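About Rondside

Rondside is a small label and a practice space and, twice a month, a place to hear people play machines live. Beats, tape, drones, broken drum computers, the odd accordion. We started with one room and a mixer with two dead channels. Now its three rooms and a better mixer.

Makis Xenos runs the label side. Grew up on his uncle's rebetiko records, played bouzouki badly, bought a secondhand sampler and that was that. First tape came out under the name Pappas, 7 tracks, all recorded at night with the fridge unplugged so it wouldn't hum. We still have a few. Ask.

Kaj Hafstein does rooms, sound and most of the email. If you wrote and didn't hear back, write again. Please.

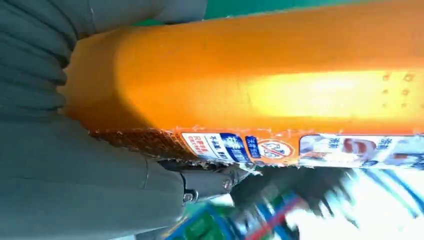

Orange in the grip.

What we put out

Short runs mostly. Tapes, some vinyl, everything as downloads too. We have sold 3,271 tapes since the first one which still feels like a lot of tapes. Best seller is Celletti, "Salt Room", a duo on organ and loop pedals. Second pressing is gone, third one maybe in April.

No house style. Slow stuff, ugly stuff, pretty stuff. If it was made by somebody who stayed up too late on it we will probably listen to the end. We don't do contracts longer than one page. Artist keeps the masters. Money split down the middle once the pressing is paid off.

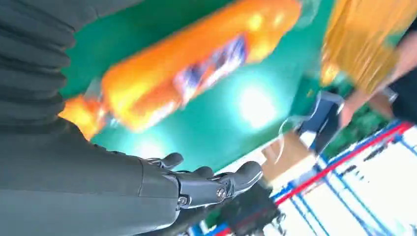 Fingers and knuckle joints, close up.

The rooms

Room A is the big one, drums ok until ten. Room B is for quiet work, headphones or small monitors, has the piano (tuned, mostly). Room C is where the synths live. Bring your own cables if you can, ours walk off.

Book by the half day. Members get first pick. Not a member? Fine, you can still book, just a little later in the week. Load in is from the back, ring the lower bell, the upper one rings at the dentist.

We also lend out gear. Samplers, two four-tracks, a spring reverb that weighs as much as a dog. Leave a deposit, bring it back clean, tell us if something broke. Things break. We would rather hear it from you then find out on a show night. 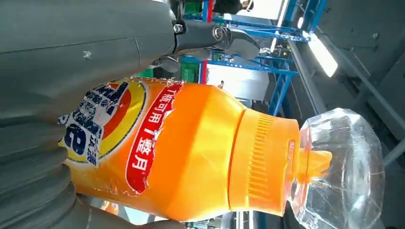
Orange bottle on its side.

Bimari nights

Bimari is our live series. Three sets, half an hour each, no talking over the quiet ones. Laptops welcome but so is everything else. Last season 710 people came through the door, all nights added up, and the room holds sixty standing so you can see its a regular crowd. New faces get a seat up front if they want it.

Sets are recorded to two-track straight off the desk. You get a copy to keep. If you both like it and we like it, it may end up on the Bimari comp, volume two is being put togther now.

Want to play? Send one link, one track, and a line on what you need on stage. No press kits. First timers are fine, half the people on the comp had never played out before. 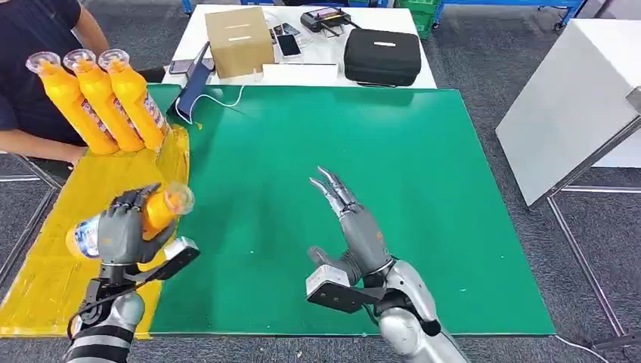
Words: Kaj Hafstein
2021-10-15

Where we are at right now. Rooms are open again, all three. Shows are back with a smaller crowd while we sort the air in Room A. The fundraiser for the new floor closed at 4,000 dollars, thank you, floor goes in over the winter and we'll shut for a week when it does. Dates on the board by the door and in the newsletter.

Beginner class is back too. Four evenings, sampling and basic mixing, Makis teaches. Bring a record you can't stand and we'll chop it up. Class is full for this round, waiting list is open.

Demos, bookings, lost cables: use the form. Mail orders go out once a week.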